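Bench Notes from the Dekum Street Shop: Getting a Pair of Small Arms to Behave

by Sebastian Moldovan

Back in October I promised I would write up what we have learned putting two little robot arms on one table, and then of course I kept putting it off in favor of fiddling with the arms. So pour yourself something warm, because I tend to ramble, and most of this came to me in no order at all. We build in a shared shop in Toledo, with one good drill press and one terrible one (the terrible one is by the window, please don't use it on anything you love). Most of what follows would work just as well on a kitchen counter or a card table in the spare room.

Start with the top, before you buy a single servo. You want it flat and you want it to stay put. I laid a straightedge across ours in both directions and still managed to miss a low corner, and I chased that mistake through two evenings of calibration before I thought to slide a feeler gauge underneath. Pale and finely speckled is a nice choice if you can get it, easy on the eyes and very forgiving of crumbs and metal dust. A really shiny one will throw the light back at you, so move your lamps around before you bolt anything down, and look from down low where the gripper works as well as from your own height.

Then find something to pick up. Everybody reaches for wooden blocks, and blocks are fine for the first afternoon, but you'll learn so much more from an old cookie or tea tin! Metal sides are slippery, the corners are rounded, and a printed lid gives you an instant way of telling which way around the thing is facing. Raid the cupboard above the refrigerator. Mine cost me 50 cents at a rummage sale, and I have turned down offers for it.
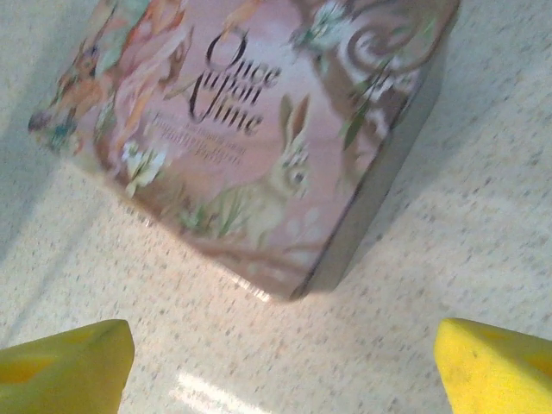
Wash whatever you choose in warm water with a drop of dish soap, then dry it well, seams included. Any trace of butter or hand lotion will make a good grip look like a bad one, and you'll go hunting through your code for a fault that lives on the lid. Wipe the finger pads too, with a barely damp cloth. Leave the solvents on the shelf.

Come at a box by its sides and not by its corners when you're starting out. A rounded corner between two fingers wants to squirt away like a watermelon seed, and the harder you squeeze the farther it goes. Open the fingers wider than seems reasonable, bring them in slowly, and let them both touch before you add any pressure. If the box is wider than your gripper will open, use two arms and press from both ends, or teach one arm to steady while the other nudges. I like nudging. It's a humble sort of skill but it gets you out of a lot of trouble.

Put a pinch of rice in the tin, by the way, once you're lifting with some confidence. You'll hear every jerk in the motion long before you can see it. When the rice goes quiet on the way up, your speeds are about right.

A word on the rail. Ours is aluminum extrusion along the front edge, and I would do it that way again without a second thought, because bases can be slid along and clamped down while you make up your mind about spacing. Don't drill the table until you have lived with the spacing for a week! Our bases ended up 78 centimeters apart after starting a good deal closer, when the elbows kept swinging into each other's business. Snug the bolts by hand, run both arms through their full reach, and only then go around with the wrench. Mark the final spot with a pencil line on the rail so you can find it again after somebody borrows your brackets. 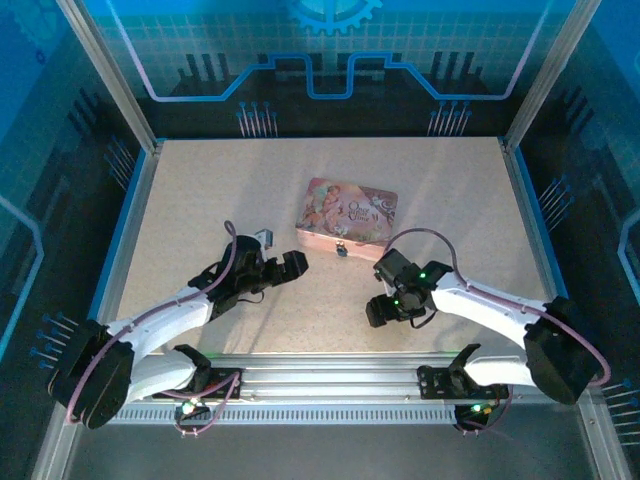
Cable slack is the thing I get asked about more than anything, and I wish I had a prettier answer than "more than you think." Fold the arm up as tight as it goes, then stretch it out as far as it goes, and cut for the worse of the two with a bit extra. Tie the cable along the straight part of a link and leave it free at the joint. Follow the purple one on the left arm and you'll see how I like it: back from the gripper along the white link, around the elbow, and then down to the base with a loose arc hanging below the rail. That droop looks sloppy to some people. I used to pull it up neat and tight, and I pulled a connector clean out of its socket for my trouble. Do check that nothing on the floor side can snag it.

Label both ends of every cable, with the same label. I use freezer tape and a laundry pen.

For small parts, nothing beats a muffin pan with one cup per joint. Servo screws look alike right up until you run a long one into a short hole, so when you take an elbow apart, its screws go in the elbow cup and they stay there until you're done. My Vernovico brackets came with the sizes mixed together in one bag, and sorting them took me 40 minutes and most of a pot of coffee – time well spent, as I keep telling myself.

Write your home positions on paper. I know, I know, they're saved in the file. But the file on our shop computer got overwritten one night and the only reason I had the left shoulder back by bedtime was the number 2866 penciled on an index card taped inside the cabinet door. I have an index card for each arm now, with the joint names down the side, and I cross out the old numbers and never erase them.

Last one for this batch. Keep your hands outside the corner posts while anything is powered, even if the arms are small, and make a habit of reaching for the switch before you reach for the tin. If you come by the Tuvlow open bench in the evening, bring your own tin and I'll find you some rice.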